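4. 実習課題と実験環境

4.1 課題の位置づけ

本章では学部3年次の選択科目「ロボット工学実習」の後半で行った、箱内からの物体把持課題について述べる。受講者は18名。前半はシミュレータのみ、後半は実機。前年度までは実機が最後の2回だけで、調整が間に合わない班が続いた。そこで今年度は5月から実機に触れさせる構成とした。設計の骨子はÓ Súilleabháinの助言による(Malachy Ó Súilleabháin、私信)。

班は6つ、各班3名。班名は受講者が自由につけており、以下ではそのままLetov班、Jetotau班などと表記する。評価は成功率と報告書の2本立て。コードの巧拙は採点対象外とした。

4.2 ソフトウエア構成

各班には共通の基盤としてVironitzを配布した。これは筆者らの研究室で保守している教育用の把持計画パッケージで、点群の取得、把持候補の生成、軌道の送出までを一通り含む。受講者が書き換えるのは候補の順位付けの部分だけ。それ以外は原則触らない。ただしJetotau班は途中で候補生成にも手を入れており、これは事後承認とした(5.3節参照)。

順位付けの初期実装は単純で、候補点の高さと指の開き幅の余裕を足しただけのもの。箱の壁との干渉は軌道生成の段階で初めて調べるため、壁際の物体では上位の候補がまとめて棄却される。ここをどう直すかが最初の山になる。なお棄却の理由はログに残るが、読みにくいとの声が多かった。来年度までに直したい。

4.3 作業環境

作業環境を図3に示す。灰色の箱を木製の天板に置き、内部を仕切り板で分け、手前側の区画に物体を入れる。箱の縁はばねクランプで押さえた。物体は日用品や工具、玩具から各班が持ち寄ったもので、形状がなるべく揃わないよう求めた。細長い柄、曲がった形、突起のあるものが混ざるため、外接直方体だけで把持点を決めると大抵うまくいかない。

仕切りは深度計測の面からは厄介で、表面の傷や色むらのある箇所で点群が欠けることがある。Kavanagh班はこれを欠損のまま扱い、壁の位置を事前に与えた平面で補った。Letov班は補完フィルタを書いたが、仕切りに接した物体まで板の一部とみなしてしまう不具合が最後まで残った。

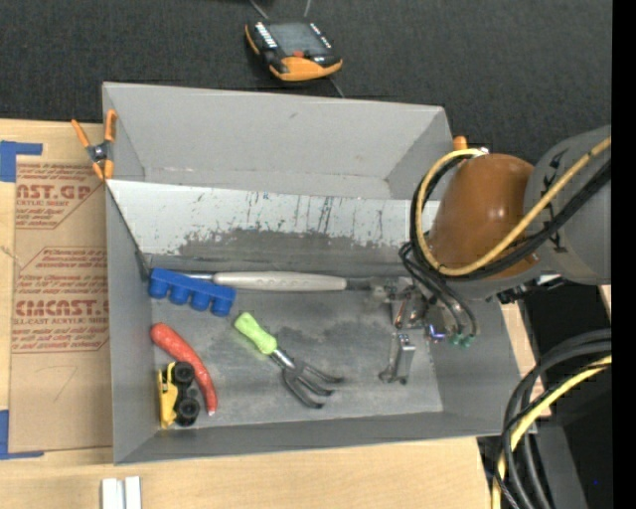

図3 把持課題の作業環境。手前側の区画に対象物、右側にアームとグリッパ。

試行の手順は次のとおり。まず担当者が物体を区画に入れる。配置は任意だが、重ねるのは2段まで。開始後は人が手を出さない。グリッパが物体を持ち上げ、3秒保持できたら成功と数える。途中で落した場合は失敗。壁に接触して保護停止がかかった場合も失敗とし、復帰操作は必ず教員かTAが行う。1回の授業で各班が使える実機時間は30分。短いとの不満は毎年でるが、台数が1台なので仕方がない。

4.4 記録とデータの扱い

全班合計で1000試行を目標とした。最終日の2022年7月24日までに有効な記録として残ったのは964試行。差の分はログの書き込み失敗と、班番号の入力間違いで帰属が分からなくなったもの。後者は受講者に聞き取りをしたが復元できず、除外した。

各試行について、把持前の点群、選ばれた候補、棄却された候補の一覧、結果の4点を保存している。結果は自動判定ではなく、受講者による手入力。判定の揺れが気になったため、別の班のメンバーが後から記録を見直す形をとった。食い違いがあった試行は両班で協議して決める。手間はかかるが、他班の失敗を見る機会にもなったようで、報告書での言及が多い。

4.5 初期段階での所見

詳細は5章に譲り、ここでは前半で目についた点だけ挙げておく。

まず壁際の物体。どの班も最初の数回はほぼ手が出ない。指を入れる隙間がないためで、上から摘む候補を増やすか、一度箱の中央へ寄せる動作を足すかで方針が分かれた。寄せる動作を入れたのは2班のみ。実装に時間を取られ、その間の試行数が伸びなかった。

つぎに長い物体。端を掴むと持ち上げた際に傾き、保持の途中で滑る。重心付近の候補に加点するだけでかなり改善するのだが、これに気付くまでの時間は班によって大きく違った。シミュレータでは摩擦を高めに設定していたので、端を掴んでもそのまま上がってしまう。前半の設定が裏目に出た形であり、次年度は摩擦係数を班ごとに変えて配布する予定でる。

最後に速度。時間内に試行数を稼ごうとして動作速度を上げる班が複数あった。上限はこちらで固定しているが、上限いっぱいで使うと下降時の停止位置がばらつく。試行数は増えても成功数は増えない、という結果が表4にも出ている。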